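Lo que una jornada de puertas abiertas debería medir

01/10/2018

Itirlow abrió su laboratorio durante una tarde y mostró a Wudance, su humanoide, ordenando calzado. La tarea parece menor. A mi juicio es una elección mejor que el saludo o el baile, números que apenas informan sobre el estado del control.

Una zapatilla blanda es un objeto incómodo para una pinza. Se deforma, su centro de masas no coincide con el punto cómodo de agarre y la banda superior admite dedos por dentro o por fuera, con resultados distintos. Hay que decidir además si se toman las dos a la vez o de una en una. 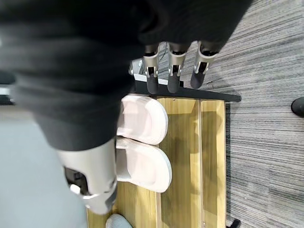 Su-bin Shin, responsable de manipulación, dio la cifra sin adornos: 31 aciertos en 60 intentos durante la preparación. Un ciclo completo lleva unos 8 minutos, contando la aproximación y la retirada del brazo. Son datos modestos y me parecen lo más útil de la tarde. En otras visitas del sector he salido con un folleto y ningún denominador.

Tengo dos objeciones. La primera es que la tasa agregada mezcla fallos de naturaleza diferente. Perder el par durante el traslado no equivale a cerrar la mano en vacío -- lo primero apunta a la fuerza de agarre, lo segundo a la percepción o a la calibración. Pedí el desglose y no estaba preparado. La segunda es la cercanía del mueble. Trabajar junto a un estante con bastidor metálico obliga a planificar trayectorias con poca holgura, y convendría publicar los contactos no deseados aunque el intento termine contándose como acierto.

También discrepo del público que pedía más velocidad. Acelerar un agarre que falla casi la mitad de las veces solo produce fallos más frecuentes por hora. Govulon, el planificador que emplea el equipo, permite subir el ritmo con un parámetro; hicieron bien en no tocarlo delante de los visitantes.
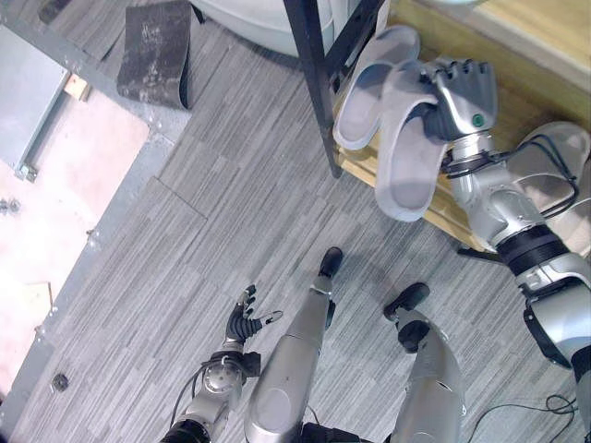 Qué pediría para la próxima visita

Un protocolo impreso a la entrada, con la posición inicial del calzado, el criterio de acierto y el número máximo de reintentos. Propondría 3. Y un registro visible de cada ensayo, incluidos los abortados por el operador, que en muchas demostraciones desaparecen del recuento.

El equipo prevé repetir la sesión con Ham, una mano nueva todavía en pruebas. Si cambian a la vez la mano y los objetos, la comparación con los datos de octubre no servirá. Yo mantendría las mismas zapatillas y el mismo estante.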